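Marker cube pose jumps when both grippers are close together
Harier Community Help > Perception and Tracking
Posted by Keir Strachan, 2021-01-03

Our group records two-handed demonstrations with hand-held grippers, each of which carries a cube printed with square-coded markers. The head camera supplies the images, and Harier estimates the pose of each cube. Tracking is satisfactory while the hands are apart. When they come together, the left pose flips by a large angle for several frames and then recovers. Of 32 recordings reviewed, 19 show the fault. We would appreciate advice on whether this is a calibration matter or a setting in the solver.

Heather Yule
Accepted

The symptom is consistent with pose ambiguity. A single square face viewed nearly head-on permits two solutions, and the solver may alternate between them. Please proceed in the following order.

Confirm that every face on both cubes has a unique ID. Duplicate IDs do little harm at a distance and a great deal when the cubes are adjacent.

Set the solver to "joint" so that all visible faces of one cube are fitted together. The default treats each face separately.

Hold the cubes side by side, with the front and top faces toward the camera, and save a short test clip at the working distance.
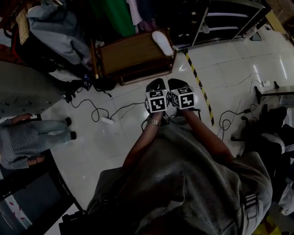 Replay the clip with the rejection gate set to 3 pixels. Frames above that limit should be dropped and filled from the motion model.

Should the flips persist, please attach the log and the cube definition file.

pirkska_user

Have you tried shorter exposure? We had blur and it looked the same. Ours is at 2,000 microseconds now.

Keir Strachan

The solver was set to the default. With "joint" selected, the flips no longer appear in the recordings we have replayed. Exposure was left unchanged.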